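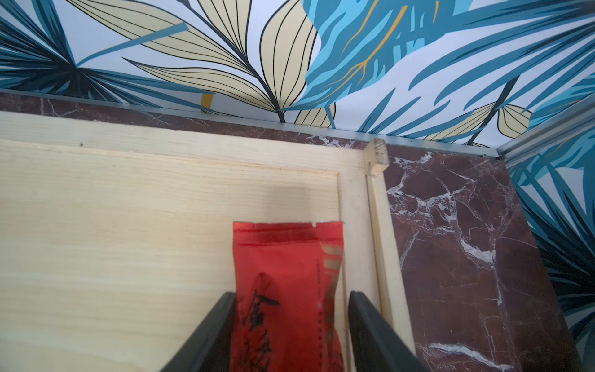 Figure 10. Red packet held upright over the bottom panel. Top rail and corner block behind, marble surface at right.

4. Setting up and loading the tray

This section covers placing the Avora 914 open tray on a stone surface and filling it with sealed snack and tea packets. For shelf mounting, see section 6.

4.1 Before you start

The tray is supplied untreated. The grain of the bottom panel remains visible and small dark specks in the wood are normal. The end face of the corner block is left rough from the saw. Do not sand it flush with the rails.

You will need:
A dry lint-free cloth
Four felt pads, 13 mm (in the parts bag)
The packets to be stored, sealed and undamaged

CAUTION: Do not drag the tray across polished marble. Grit caught under a rail will scratch the stone, and scratches on dark marble are difficult to polish out.

4.2 Placing the tray

1. Wipe the stone surface and the underside of the tray with the dry cloth.

2. Turn the tray over and press one felt pad onto each corner. Hold each pad down for 10 seconds.

3. Turn the tray upright. Lift it by two opposite rails and lower it into position. Do not lift it by the corner block.

4. If the tray stands against a wall, leave a strip of the surface clear between the top rail and the wall. A gap of 15 mm or more is enough for a cloth to pass through.

5. Leave a working area free on at least one side of the tray. Packets are put down here before loading and again when the tray is emptied for cleaning.

6. Press lightly on each corner in turn. If the tray rocks, check that all four pads are flat before doing anything else. Folded paper must not be used as a shim.

NOTE: A narrow strip runs alongside the side rail below the corner block. It is part of the tray and not packing material. Leave it in place.

4.3 Preparing the packets

1. Lay the packets flat on the working area with the printed front facing up. Turn them so that the long side runs toward you.

2. Check the seal at the top edge of each packet. The crimped band should be even from one side to the other. A small tear notch near a corner is a normal feature of many foil packets.

3. Set aside any packet that is torn, puffed up or sticky to the touch.

4. Separate tea from snacks. Tea takes up odors from spiced food, even through some sealed packaging – keep the two kinds at opposite ends of the tray, or use a second tray.

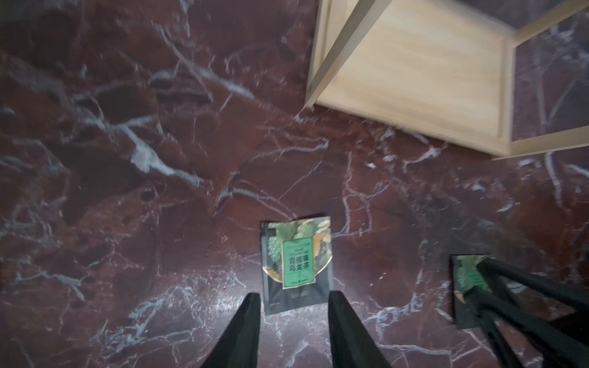 5. Read the date on each packet and put the earliest within easy reach. Where the date is printed on the back, turn the packet over to read it and return it face up.

4.4 Loading

1. Hold the packet by its two long edges, below the crimped band. Do not pinch the seal.

2. Bring the packet in over the rail and lower it until the bottom edge touches the panel.

3. For upright storage, rest the back of the packet against the rail or against the packet behind it. Thin packets will not stand unsupported. Load these from the top rail forward.

4. For flat storage, lay the packet down with its long side parallel to the side rail. Stack no more than four flat packets.

5. Keep packets clear of the corner block. The rough face can catch on thin foil.

CAUTION: The tray is not a food contact surface. Store sealed packets only. Loose tea and opened snacks must go in a closed container.

4.5 Cleaning

Empty the tray and remove crumbs with a dry brush, working along the grain. Wipe with a barely damp cloth if needed and let the wood dry fully before reloading. Do not soak the tray. Vinegar and lemon-based cleaners must not be used on or near marble – they etch the surface.

Check the felt pads each time the tray is emptied. Replacement pads are available from Durkberg under part number 914-13.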